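Ticket: Hot water at kitchen tap drops to lukewarm after a short run
Site: Winelard, upper unit
Opened by: Joris Verbruggen
Assigned to: Vilém Jelínek
Priority: normal
Status: closed

Reported problem

Hot water at the kitchen tap starts fine and then goes lukewarm. It stays lukewarm for a while and comes back by itself. The shower on the same heater does not do it, or not enough for anyone to complain. First noticed in June. The heater is a tankless gas unit in the hall closet, installed by Vashisht before we took over the building. No error code on the display when it happens. Setpoint is 120 F.

Joris Verbruggen, 8:15 a.m.
I ran the tap with a thermometer in a cup. It got to 118, held there a little while, then fell to 80 and sat there. I turned the handle all the way to hot and it made no difference. When I opened the shower as well, the kitchen came back up. I closed the shower and it dropped again.

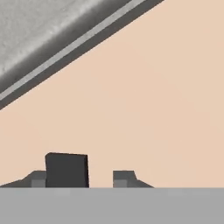
The cold side pressure seems normal. I have not touched the filter on the heater inlet and I don't know if it has ever been cleaned. The manual is missing from the closet.

Vilém Jelínek, 9:40 a.m.
Opening a second fixture and getting the heat back points to low flow. A tankless unit shuts the burner off when flow falls under its minimum. The shower pulls enough to keep it lit and the kitchen tap may not. Please do the following and post the results:

1. Unscrew the aerator and run the tap without it.
2. Check that both stops under the sink are fully open.
3. Time how long it takes to fill a one-gallon jug on full hot, aerator off.
4. Look at the heater display while the tap is running lukewarm and tell me if the flame icon is on.

Joris Verbruggen, 11:05 a.m.
1. Aerator had grit in it, gray and white. Rinsed it. With it off the flow looks better but the water still goes lukewarm, only later.
2. Both stops open. The hot one is stiff.
3. 40 seconds for the gallon on hot. Cold takes 26.
4. Flame icon goes out when the temperature drops. It comes back on by itself, then goes out again.

Vilém Jelínek, 11:30 a.m.
Hot side is restricted. 40 seconds is 1.5 gallons a minute, and with the aerator on it will be less. Grit in the aerator could be scale from the heater or debris from pipe work. Shut off the cold inlet at the heater, open the hot tap to drop the pressure, and pull the inlet filter. Have a bucket under it. Turn the gas valve off first.

Joris Verbruggen, 1:20 p.m.
Filter was about half covered in the same gray stuff. Cleaned it with a toothbrush and put it back with the old O-ring, no leak. Retimed the gallon at the kitchen: better, but hot is still slower than cold. Ran the tap and the flame went out again, once, after a longer wait than before.

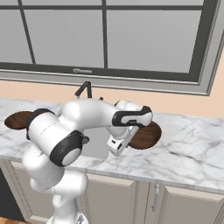

I also tried lowering the setpoint to 115 in case it was overheating and cutting out. No change, so I put it back to 120.

Vilém Jelínek, 2:10 p.m.
Leave the setpoint alone from here on so we only change one thing at a time. What is left is the hot stop and the hot supply hose. You said the stop is stiff. Those older multi-turn stops have a rubber washer that can come loose and sit partway across the opening. The handle will say open and the flow will say otherwise. I will bring a quarter-turn stop and a new braided hose. The parts counter at Westumow has both.

Vilém Jelínek, 4:45 p.m.
On site. Closed the main, drained down at the kitchen tap, took the hot stop off. Washer was split and half of it was folded into the seat. Replaced the stop and the hose. Flushed the line into a bucket before connecting the tap and got a little more grit. Aerator back on. Hot and cold now fill the gallon in the same time. Ran hot for ten minutes at full flow, flame stayed on, 118 at the cup.

Joris Verbruggen, 6:30 p.m.
Did the dishes with it. Stayed hot. A thin trickle still goes cool, is that expected?

Vilém Jelínek, 6:50 p.m.
Yes. A trickle is under the minimum for the burner. Open the handle further.

Follow-up
Heater descale to be booked, 2 hours, tenant to be told the water will be off. The Skunangate units have the same type of stop under the sinks, and a separate ticket has been opened for those.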